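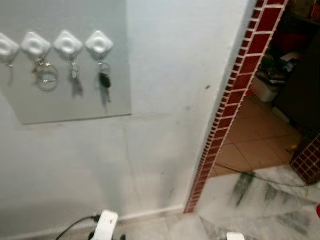
Four diamond-shaped hooks on a wall panel, with a car key at the end of the row.

The Place for Keys

In the offices of the Parsa Residents' Association, the subject of keys was for many years considered too minor for the agenda. The building at Rotau has 21 apartments, a shared laundry, a bicycle cellar and a boiler room, and each of these has at least one lock. When the association reviewed its common areas last April, the cupboard by the rear stairs was found to contain over 200 keys, most of them without a label.

The review was led by Behrouz Sharifi, an architect who has lived in the building since its renovation. His report recommended that obsolete keys be discarded and that every household be encouraged to keep its own keys in a fixed position near a doorway. The second recommendation proved the more popular.

"People spend a great deal on a lock and very little on the place where the key will rest," Mr. Sharifi writes in the report. "The result is a bowl of coins, receipts and keys, which must be emptied each morning."

The wall-mounted key holder is an old answer to this problem, and its present form is a modest one. A large, smooth panel in light gray sits quietly against a white wall, and white hooks along its top leave the surface below free for the keys to hang. The rounded diamond shape of the hooks gives the row a pattern of its own, even when it is fully occupied.

Kianoush Rahimi, who advises the association on interiors, favors a simple allocation. House keys take one hook and the car key another. Rings that are seldom needed go at the far side, away from the door. She advises against placing more than one bundle on a hook, as the lower one is invariably the one required.

Position matters as well. Ms. Rahimi recommends a wall beside an interior doorway, out of sight of the front windows and clear of the swing of any door. In older apartments, the doorway itself often sets the tone. A border of small, glossy maroon tiles with white grout is a strong feature, and a pale panel nearby does not compete with it.

Paint near such a doorway will collect scuffs over time, particularly in a narrow passage. The association suggests a washable finish on the lower wall and a yearly inspection of the baseboard. A panel with a smooth face may be wiped with a damp cloth.

The cupboard by the rear stairs now holds a single labeled board. Residents who believe an old key may still be of use can have it tested at the association office on Thursday, between 2 and 4 p.m.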